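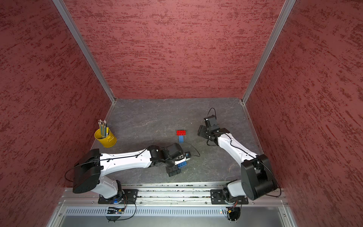 My aunt paid a man $873 to walk across her pasture with a bent wire, and when I heard about it I drove up to Fukness to get the money back.

The well had been bad since August. By November it gave a cup or so of brown water in the morning and then coughed air for the rest of the day. She was hauling jugs from the gas station. She was seventy-six and had a bad hip, and I would have paid for a proper driller if she'd asked me, but she hadn't asked me. She had asked Arben Kolev.

"He did the Woditz place," she told me on the phone. "He found them water in an hour."

I knew the Woditz place. It sat at the bottom of a hill with a creek on two sides. My dog could have found them water.

When I pulled in she was at the sink, washing one plate in a mixing bowl. She looked at my shoes and told me I'd want boots.

"Where's he from?" I said.

"Over past Gebru."

"What does that mean?"

"It means over past Gebru. Do you want coffee? You'll have to open a jug."

I opened a jug. The receipt was on the refrigerator under a magnet shaped like a trout. It was written in pencil, and it said *for locating, one vein, sweet*. There was no address on it. There was a phone number with a seven that might have been a one.

"Sweet," I said.

"As opposed to sulfur."

"And he can tell that with a wire?"

"He tells it with his teeth," she said. "He says they ache if it's sulfur."

I sat down. I had worked nineteen years for a title company, and I'd spent most of those years reading what people had put their names to. They signed away mineral rights for a used truck. They bought lots that were under a lake. I had never once met somebody who'd been cheated by a person they disliked. My aunt liked Arben Kolev. She had given him pie.

He came at two that afternoon, which surprised me. I'd figured he was three counties away by then. He drove a green pickup with a cracked windshield, and he was smaller than I had pictured, somewhere past sixty, with a tie tucked into his coveralls. He shook my hand and then wiped his own on his leg, as if I were the one who'd been working.

"You're the nephew," he said.

"I'd like to see how it's done."

"It's done already. There's a stake."

"I'd like to see it anyway."

He didn't mind. I had hoped he would. He took the wire from behind the seat – it was a coat hanger, I could see the twist where the hook had been – and we walked out past the barn. My aunt watched from the porch with her arms folded in her cardigan.

The stake had an orange ribbon on it. He started well off to the north and came toward it slowly, with the wire out in front of him. A few steps short of the stake, the wire dipped. He backed up and it lifted. He came on again and it dipped again.

"You know where the stake is," I said.

"Sure. I put it there."

"So put this on." I had brought a scarf for the purpose. I'd thought about it the whole way up, and I was pleased with myself.

He let me tie it. I turned him around until he stumbled, and I walked him out by the elbow to the far fence. Then I told him to go ahead.

He crossed the pasture for a good while. He walked into a thistle. He went right by the stake, close enough for the ribbon to brush his sleeve, and the wire never moved. It dipped by the old chicken house, and it dipped again at my car. When I took the scarf off him he looked at where he was and scratched his neck.

"Well, that's no good," he said.

"No."

"I don't do it that way. I have to see the ground."

"I'll bet you do."

He gave me a look that I've thought about since. I had expected him to be angry or slippery, and he seemed to be neither one. He looked like a man who'd been told his shoelace was undone. He said if my aunt wanted her money back she could have it, less the 20 for gas, and he got out a wallet with a rubber band around it.

She wouldn't take it. She came down off the porch with her bad hip and stood between us and told me I had embarrassed her.

"He missed it by the width of the field," I said. "You watched him."

"I watched you spin an old man around in a scarf."
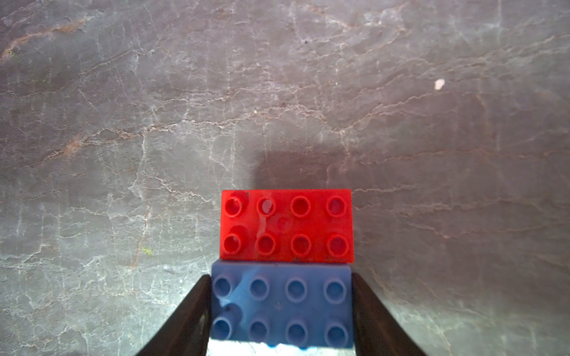

*Toy bricks on mottled gray stone, with pale and rust-colored veins.*

The drilling outfit was called Zedura, and I hired them myself the next week. They had a website and a geologist, a young woman with a tablet who spent a long time looking at the slope and the road cut. She asked what the stake was for. I told her it was nothing. She said it was as good a spot as any, that the rock was broken up all through there, and that they could get the rig to it without taking down the fence.

I asked her to pick a different one.

"Do you have a reason?"

I said I did. She shrugged and moved the flag forty paces east, up near the tree line.

They went down 149 feet and hit water, though it was slow. She said it would do for one person if that person wasn't fond of baths. It cost $2297 beyond what they had quoted me, on account of the casing. It also smelled like eggs. You could put a filter on for that, and I put one on.

I want to be careful about what I'm saying. Broken rock is broken rock. There was very likely water under the stake, and under the chicken house, and under my car, and some of it was surely better and some of it worse. A man who walks up and down enough farms is going to learn what wet ground looks like, whether he credits his eyes or a coat hanger. I said all this to my aunt when I was changing the filter in the spring. She was peeling potatoes into the same mixing bowl.

"So he does know where it is," she said.

"He knows where it's likely. It isn't the wire."

"Did I say it was the wire?"

I tried to recall whether she had. The faucet ran behind us, and she reached over and shut it off.

"He asked about you," she said. "He wanted to know if you got home all right, with the ice."

The stake is still out there. I've mowed around it twice. The last time, I stopped and got down on one knee and put my hand flat on the grass, which was damp, but it was early in the day and the whole field was damp. My aunt says he's coming Sunday-best to her birthday, tie and all, and that I'm to bring the folding chairs.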